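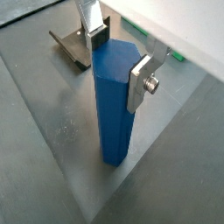

Re: Sourdough gone flat – what am I doing wrong?

From: Rahel Hauser
To: the Flolov bread list

Hi Roswitha and everyone,

Roswitha Rüegg wrote:
> My starter doubles every morning but the loaves come out like
> paving slabs. I'm using the Drilitz wholemeal and leaving the
> dough overnight on the kitchen side. Seventeen hours last time!
> Crumb is gummy and it sticks to the basket. Do I need more
> starter, or is it the flour?

Oh, I know those paving slabs! I'd leave the starter well alone, it sounds lively enough. 17 hours on the side is a very long time for wholemeal, though, even in a cool kitchen, and mine goes slack and sour long before that (I had one in April that poured out of the basket like porridge, and we ate it as crackers for a week).

What I do now is mix after lunch, fold it 3 times over the afternoon, and shape it when it has grown by half or a bit more. Then it goes in the fridge overnight and straight into a hot oven in the morning. If your kitchen is warm, start looking at it after four hours or so. The clock is no use at all in May.

As for the flour, the Drilitz is lovely but thirsty, and it takes its time drinking. Try letting flour and water sit for half an hour before the starter goes in. I also swap 100 grams of it for plain strong white, which feels like cheating but gives you a loaf you can cut without a saw. Leung's on the corner still had white when I walked past, one bag per person.

For the sticking – rice flour, and plenty of it. Rub it right into the weave. My old Jollo basket hadn't let go of a loaf in one piece for years until I tried that.

And do let it cool before you cut it, Roswitha. I know you don't!

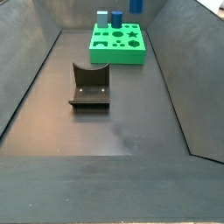 Flolov, Tuesday, May 12, 2020

Me again, adding to the above before I send it. I baked this morning with the half-hour soak and the white flour mixed in, and it's a decent height with a good brown crust. A bit dense at the bottom, so I think I shaped it too soon. Next time I'll give it another forty minutes and see.

Has anyone on the list tried rye in the same basket? I have 7 small bags of it from a swap and no idea where to start.

Love to all,
Rahel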